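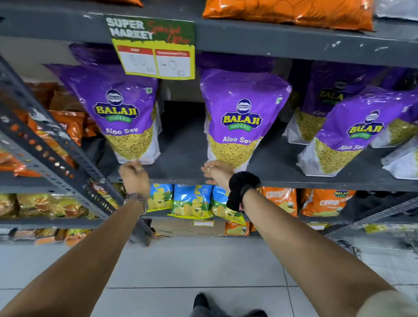
Esi wants the strings out of the second reel altogether. She rang at 8 to tell me so, before I had the kettle on, and said the scene where the brothers meet at the bus stand should play on traffic noise and nothing else until the door shuts. I have 30 bars written for it. I said I would listen again.

Listened again. She is right about the first 20 bars and wrong about the rest. Cut them and moved the clarinet up.

Worked on the title song after lunch. The director still calls it the Callmont song, though the town has gone from the script and the word is only in one line now. Selorm sent a new guide vocal, a tone lower, much better. The verse sits properly and he no longer has to shout at the top of the chorus.

Shopping at four, then back to the desk. 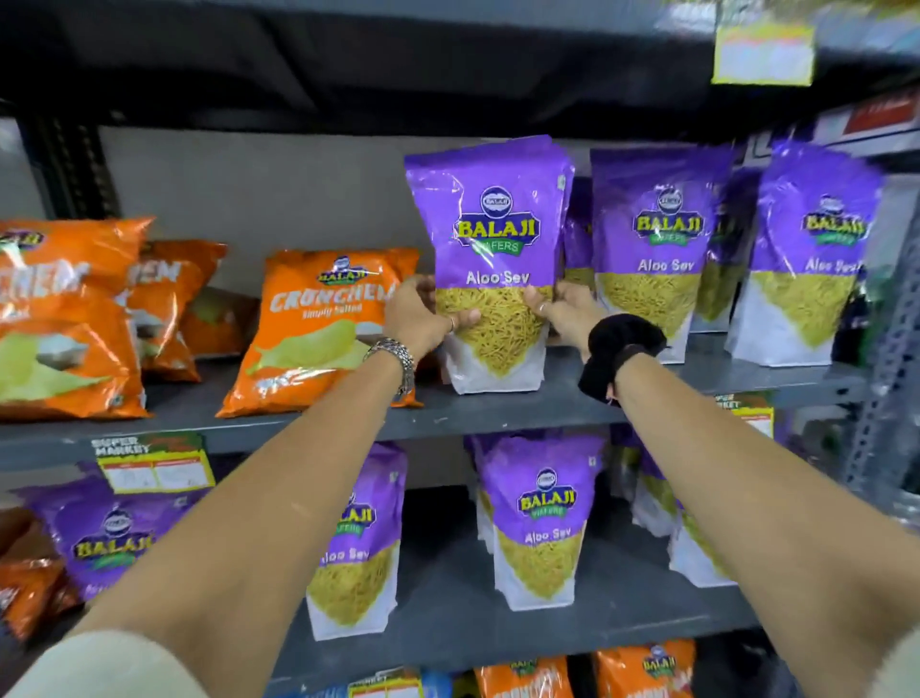 Could the song come in before the titles, Jurgita asked in her message, so that the picture starts on a voice? I tried it against the rough cut. It works if the drums wait. It also means the opening shot has to run longer, and that is for the editor to settle.

April is going to be tight. Zerkano first, all of it, then the two songs for Sunville, which I have not started. Evander has booked the players for both and wants the parts a week ahead. I told him yes — I should have asked for longer.

Wrote out by hand for tomorrow:

1. Clean copy of the bus stand cue, clarinet part separate.

2. Send Selorm the chorus with the second harmony.

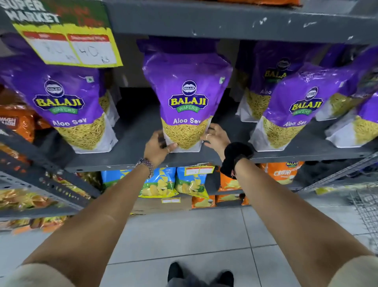 3. Ask Isla which hall has the better piano.

4. Reply to Pringle about the trailer music. No choir.

Bed at half past twelve. Left hand sore from the harmonium.

Diary > Film work > Zerkano

Recent entries
The harmonium comes back from repair
Two singers, one microphone
Notes on the interval cue
A long day with the drums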